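# Chapter 6: The Two-Finger Gripper and What It Will Not Do

A gripper is usually the first part of a home robot build that works, and the first part that gets oversold. Close two fingers on a block of foam, film it, and the project looks finished. This chapter assumes you have been tempted to stop there. We will use fruit instead, on a kitchen sort of table with a plate on it, and we will be hard on the results.

Read Section 5.4 again before you start if your linkage still has play in it.
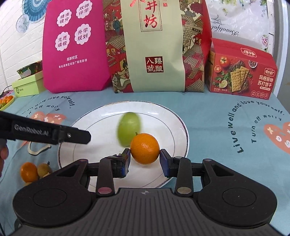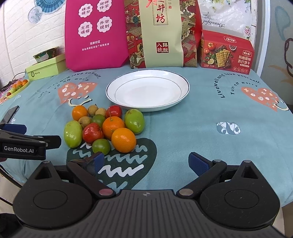
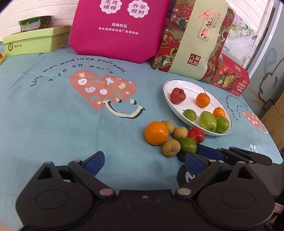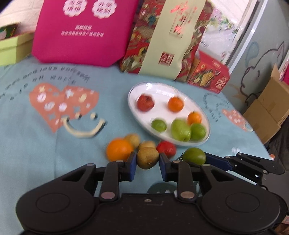

*Figures 6.1 to 6.4. Parallel fingers with blue pads, fruit, a plate and a printed cloth.*

Costel Rusu, who read this chapter in draft, objected at this point that fruit proves very little. A person's hand is doing the hard part when a gripper is held, he wrote: the wrist lines everything up, the eye picks the angle, and the fingers only have to shut. Put the same fingers on a cheap arm and half of those grasps would be gone.

He is right, and you should keep his objection in mind through the whole chapter. A hand-held gripper tests the fingers, the pads and the linkage. It tells you next to nothing about an arm, a controller or a piece of software. When a build log claims that a design "handles produce," ask who was holding it.

It is still worth doing. If the fingers fail while a person is steering them, no arm is going to rescue them, and you have saved yourself the price of the arm.

## 6.1 Why fruit is an awkward load

Foam blocks and wooden cubes have flat sides. Flat pads meet flat sides, the load spreads, and almost any pair of fingers will look good. A small round fruit touches each pad over a patch not much bigger than a fingernail. If the two patches aren't opposite each other, the fruit rolls out toward the tips or back toward the linkage.

Skins matter too. A longan is dull and a little rough. A wax apple is slick. A kumquat has dimples and often a stem, and a stem under one pad can be enough to tip the grasp. Figure 6.1 has the small orange fruit clamped with the stem at the top, clear of the pads. Try for that in your first trials, then stop trying for it, because a machine won't always get to choose.

Then there is crowding. Look at the cluster in Figure 6.2, where the fruits sit in a group in front of the plate. The trouble with a target in the middle of a group is the room on either side of it. Your fingers have thickness, the pads add more, and both have to go down between neighbors before they can close. Figure 6.4 shows a brown fruit held with others close by. Builders who quote only the opening width of a gripper are leaving out the number that decides this case, which is the width of one closed fingertip, pad included.

## 6.2 Parallel motion, and how to doubt it

Most kits sold as parallel-jaw are parallel over part of their travel. The Rokthorpe linkage plans, which many readers of this book will have started from, are a fair case. Near the middle of the stroke the pads face each other squarely. Toward the open end they toe out. I have built the design twice and got the same toe-out both times, so I no longer blame my drilling.

Check yours before you trust it:

1. Clamp the base to the bench.
2. Tape a strip of stiff card to each pad so that it sticks out past the tip.
3. Close the fingers slowly and measure the gap at the pads and again at the ends of the cards.
4. Repeat with a light sideways push on one finger.

If the two gaps differ, your fingers aren't parallel there. If they differ only in step 4, the joints are loose. These are separate faults, and tightening the pivots won't cure the first one.

The pivots deserve a few minutes anyway. A linkage with four pins on each side has plenty of places to hide slop, and a little at every joint adds up at the tip. Ream the holes together with the parts stacked. Don't use the screw threads as a bearing surface, whatever the Flonthorpe instructions say.

## 6.3 Pads

Soft pads forgive bad alignment, up to a point. They also hide it. A thick pad will wrap a round fruit and hold it even when the fingers meet at a poor angle, and you'll carry that fault into the next stage of the build.

I suggest two sets. Cut the first from thin, firm rubber and use it for all the tests in this chapter. Save the second, softer set for when you want the thing to work. Valentin Olteanu's workshop notes recommend the reverse order, on the grounds that early success keeps people building. I don't think that outweighs a month spent chasing a crooked finger.

Clean the pads between trials. Juice, skin oil and dust change the grip, and dust changes it most.

## 6.4 Keeping an honest log

The shared workshop log kept for this book ran to 3,323 trials by 9 July 2026. Of those, 1,141 had to be thrown out. They weren't failures. The entry just didn't say which pads were fitted, or what the fruit was, or whether the person had nudged it into place first. A third of the work was lost to blank columns.

So write down, every time:

- the object, by kind and rough size
- the pad set
- whether anything was touching the object
- lifted, slipped, or not reached
- whether a hand or the other gripper helped

The last line is the one people skip. With two grippers at one table, as in these figures, it is easy to steady a fruit with one while closing the other and then score the grasp as clean. Score it as assisted. Silviu Cozma keeps assisted grasps on a separate page, and that works well if you are the sort who will turn to it.

Run 40 trials for each kind of object before you quote a rate to anyone. With 14 you can get nearly any answer you like by stopping at a good moment.

## 6.5 What to be wary of in other people's builds

Videos that start with the fingers already around the object. Success rates with no count next to them. The word "adaptive" applied to a pair of rubber strips. The Fakir plans, which are otherwise clear and well drawn, promise "human-like dexterity" from two fingers and one degree of freedom. Two fingers can pinch. They can pinch very well, and pinching will get a good many objects from a cloth to a plate, but they can't turn a fruit over once they have it.

### Before you go on

Build or borrow one gripper. Carry out the card test in 6.2 and write the gaps on the base in pencil. You will need them in Chapter 7, where the same fingers go onto an arm and Rusu's objection comes due.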